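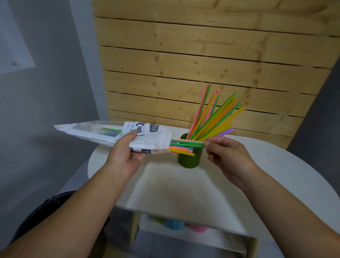

August 3, 2026. Drinks corner, restock and sort. Teresa Cardoso wants the straws out of their bags and standing in something before the Kilness tasting panel uses the room, so I spent the first part of the morning on that. The bags are a nuisance in a drawer. They slide under each other and the open ones spill. The olive-green cup on the round table takes a good handful at a time, and the straws fan out wide enough to pick one by color, pink, green, orange, yellow, whatever the panelist has been given. The angled tips catch on each other if they go in mixed with the blunt ends, so all tips up from now on.

Stock, from the Salgado order: 5 bags came, one short of what we asked for. Hamish Innes has written to them. The order sheet says 300 straws to a bag. I did not check.

Widths. There are wide ones mixed in with the standard ones. The wide ones are fine for the Relska samples, which are thick, but they let thin drinks through too fast and the panel scores them as weaker. We saw this in November and lost two sessions to it. Pull the wide ones before a thin-drink session and keep them in a separate cup.

Filling went better with a small bundle pinched near the middle. A big bundle jams at the rim and then a few drop on the table. Anything that lands on the table gets thrown out, even if the top has just been wiped.

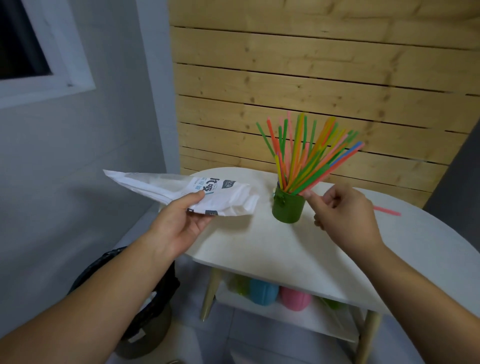

Still to do

- Label for the cup (color = sample code, Teresa has the list).
- Plastic cups stay on the lower shelf under the table. Hamish wanted them on top but there is no room once the trays are out.
- Move the spare bags to the Badon cabinet, clipped shut.
- Panel is 26 people, in two sittings. Top up between sittings.
- Ask if we can get the wide straws in one color only. It would save the sorting.

Comments (3)

Hamish Innes
Salgado replied. Missing bag is on back order, no date given. I'd go ahead with what we have.

T. Cardoso
Code list is taped inside the cabinet door. Orange and yellow are too close under the evening lights, so please don't use both in one sitting.

Hamish Innes
Fine by me. I'll take yellow out for the second one.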